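小金属件的好日子:衬套分拣、沥盘和我那只蓝格子盘 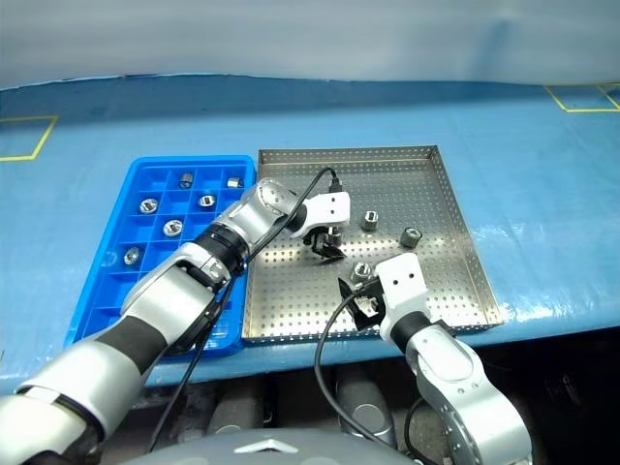
上一篇底下有位读者留言说,这种小衬套他从来都是一股脑倒进玻璃罐里,要用的时候摇一摇再倒出来翻,十几年也这么过来了,分格摆盘纯属给自己找活干。我看完乐了半天,玻璃罐我也用过啊!而且用了很久,罐子现在还在窗台上,里面插着几支秃了的毛笔。所以这篇就当是回他的,顺便把我这阵子在工作台上折腾的东西从头到尾说一遍,想到哪写到哪,长得很,泡杯茶再看吧。

先交代一下这堆衬套是怎么来的。老读者知道我一直在修一台 Stamatopoulos 716 型的绘图架,就是那种立在桌边、两根平行臂带着尺子到处跑的老家伙。它全身上下都是关节,每个关节里都有一两只金属小套子,有的中间是圆孔,有的是方孔,有的侧面还开了槽。架子到我手里的时候,臂一推就吱呀吱呀响,推到右上角还会自己往下溜,画一条水平线得用肩膀顶着。拆开一看,好几个关节里的套子都磨得不成样子,还有两处干脆是前主人用铁皮卷了一圈塞进去的。卷得还挺圆,手艺不差,可惜铁皮太软。

然后就是漫长的找配件。这东西停产多少年了,整套的翻新件想都别想。后来我在 Maltwood 的旧货集市上翻到一个纸箱,盖子上用记号笔写着“杂件 645”,我开始以为是货号,摊主说那是件数,他岳父当年一个一个数过的。整箱要价 163 元,我连价都没还就抱走了(回家路上才想起来应该还一下的)。开车来回 115 多公里,一路上那箱子在后座哗啦哗啦响,对我来说比电台里放的什么都好听!

箱子里什么都有。衬套最多,银色的,大的小的,圆孔方孔混在一起,另外还有垫圈、弹簧、断掉的螺杆、一把不知道开什么的钥匙、半截铅笔。油泥把它们粘成一坨一坨的,像放久了的冰糖。我第一反应是整箱倒进盆里泡,还好忍住了。弹簧和衬套一起泡过的人应该都懂,弹簧会钻到每一个孔里去,捞起来是一串,解开一串要花的时间足够吃一顿火锅。

所以第一步是干着分。这一步很粗,只分三堆:带孔的套子、弹簧、其他。桌上铺一块蓝色的布单子,颜色我挺讲究的,以前用过白的,银色小件放上去一反光,眼睛半小时就花;也用过深绿的,油泥掉上去看不见,最后沾一袖子。蓝的刚刚好,银色一放上去特别清楚,滚到哪儿都找得着。边上最好卷起来一点点,或者拿毛巾搓成条在四周围一圈,圆的东西有多爱往桌子底下跑,不用我说了吧。我有一只小套子滚进暖气片后面,到今年 3 月拆暖气才重见天日。

分完粗堆再洗。洗的办法我换过好几轮,现在固定下来的是先用旧牙刷蘸煤油刷掉大块的油泥,再进热水加一点 Tilance 的除油粉,泡上一个晚上。Tilance 这个粉我是在一家关门清仓的五金店里买的,一大桶,包装丑得很,味道像学校走廊刚拖过的地,但是真好使,早上起来水面上漂着一层褐色的东西,看着又恶心又痛快!孔里面用棉签转,带槽的用竹签削尖了去剔。千万别拿钢针剔,我划坏过一只,内壁上一道亮晶晶的印子,装上去以后转一圈卡一下,转一圈卡一下,跟钟似的。

洗完了往哪放,这就说到我最喜欢的一样东西了:不锈钢的带孔方盘。底上密密一片小圆孔,四周一圈矮矮的边,边上也有孔。这种盘子在厨具店、实验用品店都能碰到,做点心的人拿来沥东西,我拿来沥衬套。以前我是铺报纸晾的,报纸吸了水会贴在零件上,油墨还会印上去,有一阵子我的衬套背面都能读新闻。换了毛巾也不行,毛巾起毛,毛会缠进螺纹里。换成这种盘子以后,底下垫两根筷子架空,水自己就走了,上面下面都透气。冬天我会把它架在暖气上,夏天就放窗口,吹着风,过一会儿翻一次面。

翻面这件事也有点讲究。竖着站的套子,水都积在下面那一圈,看着上头亮亮的以为好了,一拿起来底下还有一环水印。躺着的又容易在孔里存一小滴。我的习惯是先让它们都躺着,滚一滚,过一阵再立起来。这是我自己瞎琢磨的,没什么道理可讲,反正这么做了以后锈点少了很多。边矮也是好处,手指从哪个方向都伸得进去,用镊子也不会磕到边。深盘子我试过一只,捏小东西的时候手腕老是别着,一个下午过去酸得端不住碗。

孔的大小倒是要留心一下。买之前带一只最小的件去比一比!我第一次买的盘子孔太大,小垫圈站起来正好能漏下去,漏得干脆利落,一点声音都没有。后来那只盘子改行去沥豆子了,干得也很好。

好,沥完了就轮到蓝色的塑料格子盘上场。方方正正的小格,中间用细细的筋隔开,四个角是圆的,摸着很舒服。一格一只,这是我的规矩。那位读者说的“给自己找活干”大概主要指的就是这里。我承认,一只一只往格子里放,确实慢。可是我真的太喜欢这一步了!脏兮兮的一坨东西,洗出来是亮的,再一只一只有了自己的位置,孔朝上的,侧躺着的,端着盘子转个方向,方孔和圆孔一眼就分得开。以前在罐子里摇,摇出来一把,先挑大小,再挑孔形,再看有没有磨损,看完了放回去,下次又从头来一遍。我有一次为了找一只方孔的,把罐子倒了三回,第三回才发现它一直卡在罐口内侧的螺纹上。

而且一格一只还有个好处是可以拿盘子当对照表用。绘图架的关节拆下来是有顺序的,从底座往上走,先是立柱上的,再到第一节臂、肘部、第二节臂,最后是尺头。我就按这个顺序在盘子里排,一行对应一段。拆到哪里,旧件就放到哪一格,新件洗好了比对过,再换进去。中间去接个电话、吃个饭,甚至隔了两个星期再回来,坐下看一眼盘子就知道做到哪儿了。格子空着就是还没找到合适的,满着就是可以装。这比我在本子上写字清楚多了,我的字过一个星期自己都认不得。

也不是说没有缺点。塑料盘怕煤油,没洗干净的件直接放进去,时间长了格子底下会发黏,擦都擦不掉。所以顺序一定不能乱,洗,沥,干透,再进格子。我有一只旧的就是这么废掉的,现在装纽扣。另外就是格子盘千万不要端着走路时打喷嚏。别问。

说说挑衬套时我怎么看。先看孔,圆孔的对着灯转一圈,内壁反光应该是均匀的一圈,要是有一段特别亮,多半是磨偏了。方孔的看四个角,角还尖的就是好的,角变圆了的,装上去会有旷量,手一推就咯噔一下。然后看外圈,外圈带滚花的那种,花纹磨平了就咬不住座孔。侧面开槽的要看槽口有没有毛刺,有的话用油石轻轻带一下,两三下就够,别上瘾,我上过瘾,磨着磨着就小了一号。

卡尺当然也要用。不过我现在越来越觉得先用眼睛和手指过一遍更快,卡尺留到最后再确认。手指头这东西很神奇的,两只套子放在指尖上搓一搓,差一点点都搓得出来。我奶奶以前挑黄豆也是这样,眼睛看着电视,手在簸箕里走,坏的自己就跳出来了。挑衬套挑到后半程也会有那种感觉,脑子里空空的,手自己在动,一抬头天都黑了,茶也凉了,特别满足。

再讲讲挑剩下的怎么办。那箱东西用在绘图架上的其实只是一小部分,其余的我都舍不得扔。试过几种收法:小密封袋,便宜,但是叠在一起之后要哪袋都在最底下;药盒,周一到周日那种,可爱是可爱,太小;最后用的是 Illby 的那种抽屉柜,浅抽屉,一层一层的,抽出来就是一个平面。Illby 家的抽屉有一点毛病,拉到底没有挡,第一次用的人十有八九要整个抽屉端在手里发愣,我后来在里面贴了一小条毛毡,好多了。每个抽屉前面贴标签,写孔形和大概的大小,我还画了个小图,圆圈里画圆、圆圈里画方,比写字一目了然。

标签也踩过坑。最早用的是透明胶贴纸条,夏天一热就卷边,掉下来一地,全得重认。后来换成布基胶带拿油性笔写,丑一点,牢。给抽屉编号我劝大家不要编,编了号就得有一张号码对照表,那张表一定会丢。

防锈的事有人问过我好几次,顺便在这里一起说了。洗干净的件如果近期就装,我什么也不涂,装的时候再上油。如果要收进抽屉过冬,就在一块旧棉布上倒一点点缝纫机油,把套子包在里面搓两下,薄薄一层就好。涂多了会招灰,半年后拉开抽屉,每只都长了一层绒毛,又得从煤油那步重来。梅雨季的时候抽屉里放一小包干燥剂,吃海苔剩下的那种就行。

还有灯!差点忘了灯。分拣小金属件,灯从正上方直直打下来是最糟的,每只都是一个亮点,什么孔什么槽都看不清。我现在是把台灯压低,从左边斜着照,孔里就会有一小片阴影,方的圆的清清楚楚。阴天的下午靠窗其实最好,光软软的,可惜阴天下午我一般都在上班。

回到绘图架。前几天晚上把肘部那一组装上了,两只圆孔的和一只方孔的,座孔里先抹一点油,套子对正,用木块垫着轻轻敲。敲之前我在嘴里念了三遍“慢一点”,还是有一只进歪了,退出来重来。装好以后推了一下臂,没有声音!我又推了一下,还是没有声音,就那么顺顺地滑过去了,停在哪儿就是哪儿。我站在那里推了得有十分钟,推过来推过去,猫都看烦走了。

尺头那边还差一只方孔的,尺寸很别扭,箱子里翻遍了也没有正好的,最接近的一只外圈大了一丁点。我在犹豫是磨它还是再等等。磨的话怕磨不圆,等的话又心痒,架子都快好了,就差这么一只。Maltwood 的集市 6 月还有一场,摊主说他家阁楼上可能还有一箱,不过他上次也说过阁楼上有一台完整的,后来找出来是个衣帽架。

对了,上面说的格子盘,买的时候挑格子深浅和自己东西差不多的。太深的话小件沉在底下,得用镊子掏,掏着掏着就把隔壁的带翻了。太浅的话挪一下盘子全搬家。我的做法是带一只常用的套子去店里,站在格子里比一下,露出个头来最好捏。店员看我从兜里掏出个铁圈圈往人家样品里放,表情挺复杂的,后来去得多了,还会主动问我今天带了什么。

玻璃罐派的那位读者,如果你看到这里:罐子真的也可以用,件少的时候完全没问题,我只是件太多了。要是哪天你也抱回一整箱,记得先把弹簧挑出来!另外有谁手上有 716 型尺头那一段的拆解图,哪怕是手画的,求在下面留个言,我拿洗得亮晶晶的圆孔衬套跟你换,大小随便挑。

下一篇应该写立柱底座的重新上漆,漆已经买了,颜色还没跟家里人商量好。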